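Speaker notes: Picking a gripper for patch cable work
Hiếu Hầu, Brusen
Slot: Sunday, right after lunch. Keep it moving.

Opening. Say who I am and what we do at Brusen. We move cables in racks with two arms. The talk covers the fingers, the wrist camera and the controller, in that order. Questions at the end, except about the controller, which people can ask as I go.

Background. The Totosville site wanted to know if an arm could replug a patch cable in a populated rack. Prundari makes the fingers we started with. Đoàn is our own set, cut narrower. Don't spend more than a minute on this. The people in the front rows will know it already.

The test. One plug, one port, straight approach. We ran 2000 tries with the Prundari fingers and 2000 with Đoàn, same cable type, same arm speed. A try counts as a failure if the plug doesn't latch or if the arm stops on force. Prundari failed 199 times. Pause here, because someone will want to write it down. The Đoàn count comes later, with the chart.

Next slide, leave it up for a while.

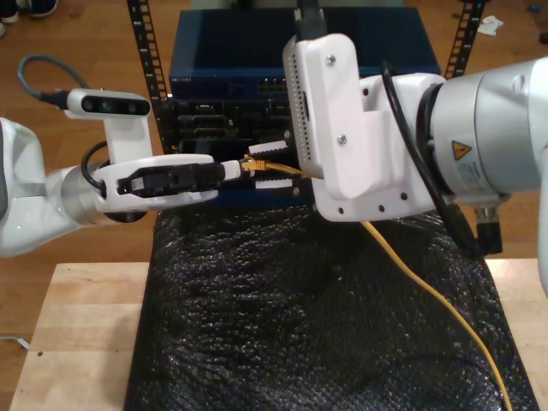 Slide 6. Left gripper holding the yellow connector at the panel.

Talk about room. The fingers have to close on the plug and still leave the front of it free to go in. On the slide there are white tabs just above and below the connector, close to the port. Wide fingers have very little to work with in a spot like this. Most of our Prundari failures were finger contact with something next to the port. The plug itself was usually lined up.

Point out the depth camera on top of the wrist. We tried it lower first and the fingers hid the port for the last part of the move. Raising it on a bracket fixed the view and made the wrist taller, so there are now rack positions we can't reach. Say that plainly. We haven't solved it.

Cable drag. The yellow cable pulls on the plug as the arm moves. With the narrow fingers the plug can turn a little in the grip. Rubber pads helped with the turning and wore out fast. Mention the pads are a hand-cut part and I don't have a supplier to recommend.

Controller. Position control alone was too stiff. We switched to force control for the last part of the push. Show the force plot and read the axes out loud, the labels are small.

Chart with both finger sets. Give the Đoàn count, then the contact failures separately.

Still to do: unplugging with the latch pressed, and a shorter camera bracket. If time is short, skip the bracket drawing and go to questions.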